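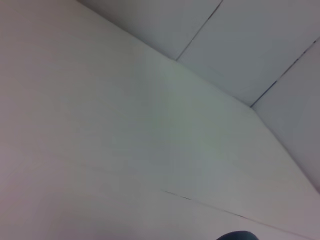

Wrist camera (cloth handling)

A wrist camera is a small camera fixed close to a robot's gripper, so it looks wherever the hand looks. I keep this entry of the Ballivley handbook going, and I like wrist cameras a lot, so expect some bias! They earn their keep with laundry, where the edge you want is often hiding behind the arm that's reaching for it.

Before a comparison I look at the bare table through the wrist view. Pale tops are tricky: auto exposure sees all that gray-white and darkens everything, and then a dark shirt turns to mush. Lock the exposure with cloth in view.

Grippers compared

We tried two sets of fingertips on the same arms, the Solard (wide and a bit springy) and the Geddes (narrow and stiff). Both ran from the Priltby 707 controller, with the opening capped at 44 mm. The Solard tips got 16 clean first grabs and the Geddes tips got 19, over equal runs. I wouldn't bet my lunch on a gap that small, but the narrow ones did feel better at getting under a hem (the springy ones like to push the cloth along the table).

Teal shirts are my usual test piece. A fold at the side gives the fingers something to aim for, and the wrist view is good at showing how much bare table is left between the tip and the fabric.
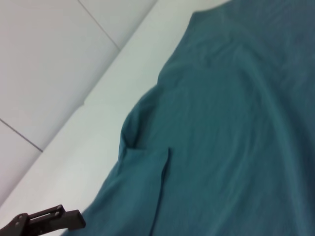
Can a wrist camera do the whole job alone?
Mostly it can't, because up close it loses track of where the rest of the shirt is. Pair it with a view from higher up.

Head camera

From the head you get both grippers and the shirt's outline together, and a big print helps too. If "FREE!" reads upright near the bottom edge, I know which way the folded layer is facing without hunting for a collar. Fine contact is harder to judge from up there, with black fingers on dark cloth.
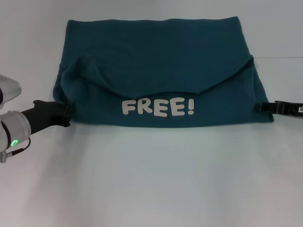 Getsemaní Orozco disagrees with me on the fingertips and wrote in that the Solard set deserves another go with a slower close, as the springy tips need time to settle before the lift. Fair enough. The closing speed stayed at the Priltby default for both sets, and I'd like to see it tried.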